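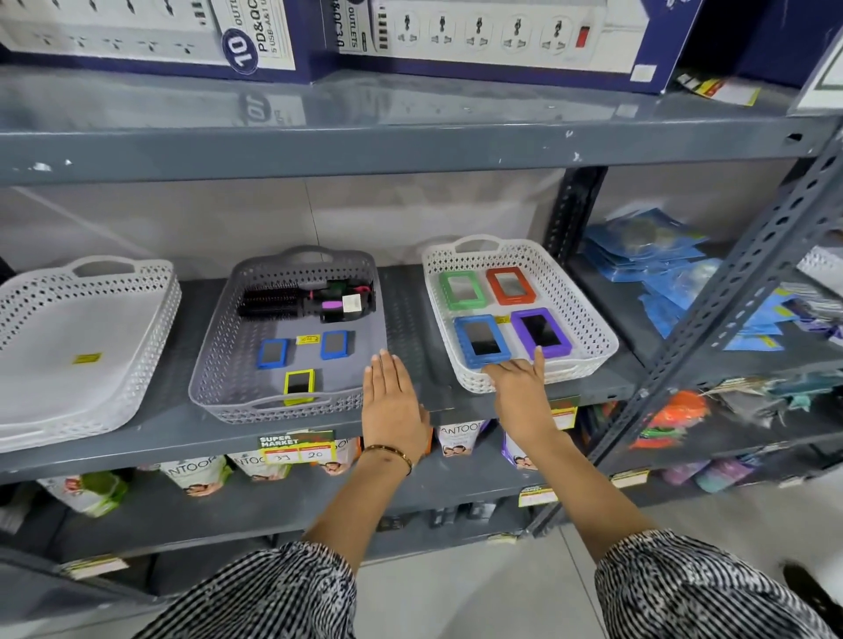
Small shop stock talk, notes. Grikside traders evening. Keep to 10 min!!

Open w/ thanks to Raghda Qudah for the room. Phones off. Mine too.

Start: who here knows what they paid for their slowest item? Hands up. Wait. Let it be awkward.

Story, my first year. Bought 500 novelty key rings bc the unit price was great. Still had 200 by September two years on. Cheap is not cheap if it sits. Say that twice.

Slow stock = rent. Every shelf has a cost per month, work yours out tonight. Mine is 618 a year for one bay. Pause here, people write it down.

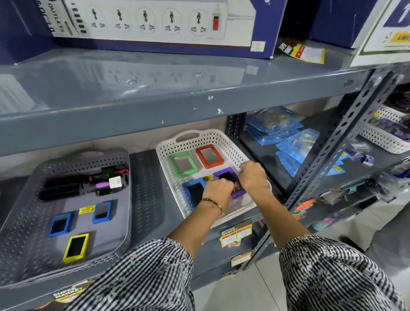
Small frames in a basket, extension board boxed on the shelf above.

Next: reorder points. Don't do the formula, lost everyone last time. Just: how many sold a week, how many weeks till the supplier turns up, add a bit. Kyung-hwa Bang's card system, index card behind the last few, card comes out, you order. No software. Mention Zarkitz if asked, I used it for a season, fine, too many screens.

Markdowns. Go early, go once. Roughly a third off first time. Nibbling at it by pennies teaches poeple to wait.

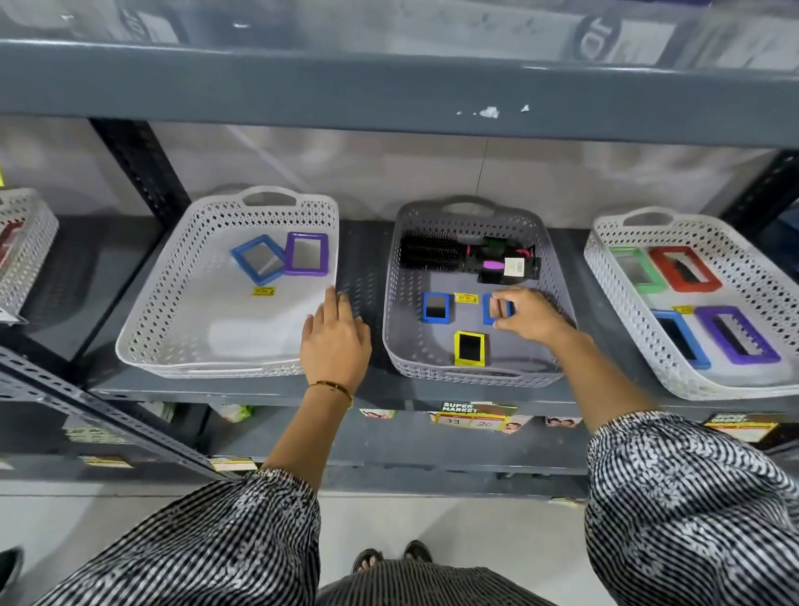 Then the supplier bit. Ask about returns BEFORE the first order, in writing. Baltazar Espinoza got stuck with a whole season of garden lights, he said ok to tell it, keep it short.

Minimum orders: split a case with the shop next door. Elsa and I do this w/ Purach, works as long as someone keeps the list. She keeps the list.

Skip the slide on tax if runing late. Skip it anyway.

Counting stock: one bay a week, same morning, before opening. Not the whole shop in January, never agian.

Questions. Han-gyeol will ask about credit terms, send him to the handout, page 2.

Sign-up sheet by the door, pens in my coat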